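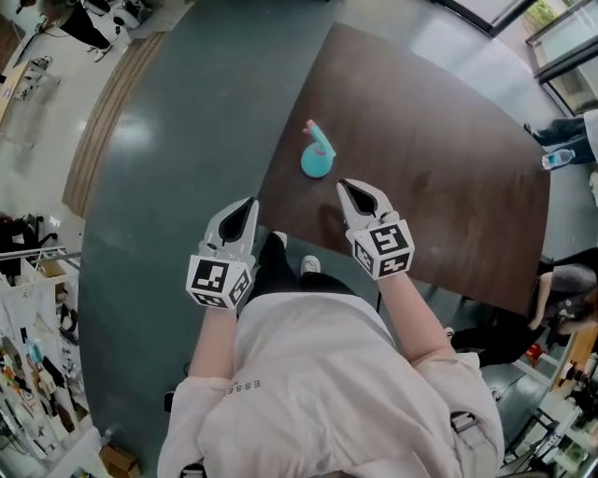
Pledby hand-held gripper pair: open day and hire

Supplied by Coment. Sold or hired as a pair, left and right.

The Pledby is a pair of grippers a person holds and works by hand. Each has a light grey plastic body, two pointed jaws with dark pads on the inside, and a white marker cube at the wrist end. You do the job yourself and the recording is meant to teach a robot arm to do it later. "Meant to" is our wording. The maker, Flendau, puts it more strongly.

We stock these because customers keep asking for them. Before we agreed to, Mahnaz Naseri and Houshang Ahmadpour from our service desk went to the August open day and had a go. Their notes, trimmed a bit:

Picking up small things on a table is fine after a few minutes. Your wrists will notice it sooner than the sales sheet suggests.

The black and white squares on the cubes have to stay in view of the camera. Turn your hands too far and you lose them. Houshang managed this on his first try and again on his third.

A shiny tabletop throws back a lot of light. We asked whether that bothers the tracking and got two different answers from two people.

We did not see an arm repeat any of the work. We asked. It was "planned for the afternoon session", and we had left by then.

What you get
Left and right gripper, cubes fitted
Spare jaw pads, 2 sets
Printed setup guide (the colour version is easier to follow)
Carry case

Not included: head camera, computer, software licence. Petrenko sells a matching head mount. We haven't tried it and can't tell you if it's any good.

Hire: $129 a day for the pair
Minimum hire: 3 days
Deposit: $158, returned once the cubes have been checked for scratches

Purchase price on request. We would suggest hiring first.

Want to try before you pay? Bring the object you need handled to our next open day, along with whoever will be doing the handling. Shirin Rezaei keeps the booking list at the front counter. Morning spots tend to go first.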